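Sorting and packing at the Ivside bench
June 18, 2023
Text by Cledwyn Craddock

The packing bench at Ivside has been in use since April. It took over from a pair of folding tables that were too low for most people and wobbled when anyone leaned on them. The new top is butcher block in light wood, and small goods are now sorted here before they go to the shelves at Prydderch.

The gallery covers the bench and some of the material that crosses it. Click on a picture for the larger version.

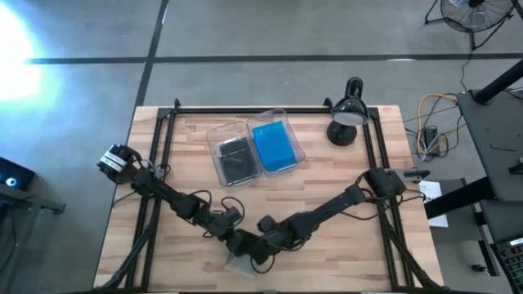 Stock is kept in clear plastic bins so the colour of an item can be checked without lifting anything out. We tried grey tubs from Trutik first and went back to clear ones after 3 weeks - too much time was going into opening lids and reading labels. The shelves at Prydderch have room for 200 bins and are organised by colour, then by size.

Plastic film and bags are handled separately. Soft items take longer than boxed ones, as they fold over on themselves and catch on whatever is next to them. Anything clean goes back into use, and the rest is set aside for the Prarneo soft plastics pickup. The limit for each pickup is 30 sacks, tied at the neck.
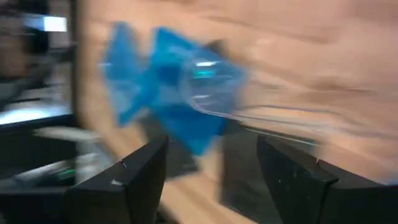 Translucent blue plastic bag on the move above the bench top.

More pictures of the shelving will be added once the last row has been labelled. Prints can be ordered from the Ivside office, quoting gallery number 682.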